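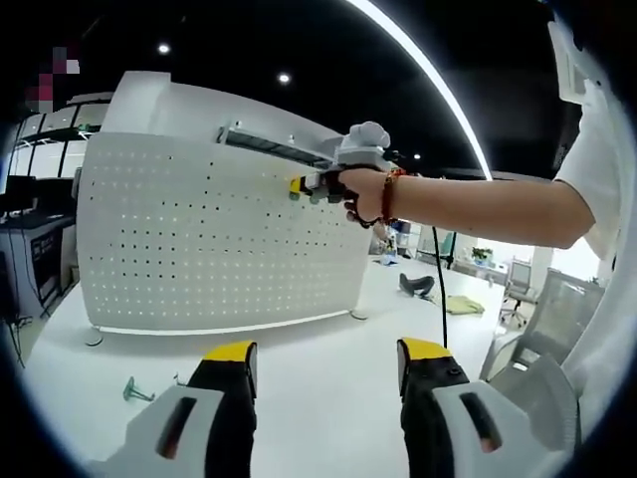 One parent in the Flasovier student club wrote to us in June that her son now talks at dinner about how hard it is to put a small hook into a small hole, and she asked if younger children can join too. They can, and the new season of the club is now open for registration.

Zirkbridge, the organizer of the club, announces that the coming season will have places for 104 students, in teams from 12 schools. The task of the season has the name Waaka. Each team works with hand-held grippers at a pegboard panel on a table, and the students must learn to pick up green plastic hooks and mount them in the holes of the board. Later the teams use their own recordings of this work to teach a robot arm the same task.

"We wish that the students first feel the difficulty in their own hands," the club said in its statement. "After this they write better programs, and they are also more patient with the robot."

In the last season the students made 1,710 recordings. All of them were checked by the students themselves, and the teams kept a common notebook about the mistakes. The most frequent note was that the hook had been turned the wrong way before it came to the board.
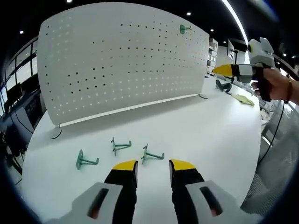

How to take part

Schools can register a team through the Zirkbridge office until the end of September. No experience in programming is needed. The grippers, the boards and the hooks are given by Cillari, a supplier of teaching equipment, and they stay with the club after the season. Sessions start at 4 p.m. and students should bring a notebook. Families who wish to see a session before they decide are welcome to write to the office.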